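Plindmont two-arm cell: is the simulation package usable for planning before the hardware arrives?

Posted in: Automation > Small cells and kits

We are looking at the Plindmont two-arm bench cell for sorting and placing small flat plates from a tray. The supplier offers a simulation package separately, so in theory the pick sequence can be written and checked before anything is bolted down. Has anyone used it for that? My main worries are the two arms getting in each other's way over a shared tray, and whether the pick angles carry over to the real bench. I have the trial version, build 247, and no hardware yet. The manual covers installation well and says very little about anything after that.

Omier

Quansah

Yes, with limits. We used the package for a similar job, plates out of a tray with parallel grippers pointing straight down, and wrote the whole sequence in it before delivery.

Reach and collision checking between the arms is the best part of it. The checker tests every link against every other link, including the elbows, and the elbows are where our trouble was. Both grippers were well clear of each other in the first version and the upper links still clashed on the return move. We ran 1,762 pick cycles in simulation after fixing that and 1,515 of them finished without a stop. Nearly all the stops came from one plate position close to the tray edge, where the wrist ran out of travel.

Contact is the weak part. Plates in the simulation do not slide when a finger touches them off centre. Real ones do. Do not trust the grip results for anything with ridges or slots on the top face until you have measured your own parts and entered the finger width by hand. The default finger width in our copy was wrong by 2 mm.

Settings worth changing on the first day:

Tray frame: define it from the tray corner and leave the table out of it. If the tray is then turned on the bench, only one frame needs editing.
Arm priority: set one arm as master over the tray. The default lets both request it, and they wait for each other.
Hover height: raise it. The default leaves very little room above the parts.

My bench layout at the tray approach, large arm over the plates and second arm held back: 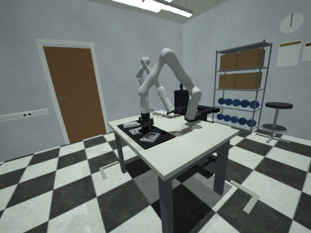

Simulated cell, tray set at an angle to the table edges.

The room around the cell is only scenery as far as the checker is concerned. Walls, shelving and stool are not tested unless you tick "static objects" for each one. I would tick anything within reach of an elbow.

On pick angles, ours carried over after one calibration pass on the real bench. Allow a morning for it.

Muso

It works but the licence is per computer, so check that before you buy. I found it slow with shadows on. Turn them off under Display and it runs fine on an ordinary office machine.

No idea about two arms, I only have the single.

Omier

Thank you both. The arm priority setting was the cause of the waiting I was seeing in the trial. With one arm as master the sequence runs through. I have not found "static objects" in build 247. Is it in the full version only?

Quansah

It is in the trial too. Right-click the object in the tree on the left, then Properties, second tab. It does not appear if you have a group selected.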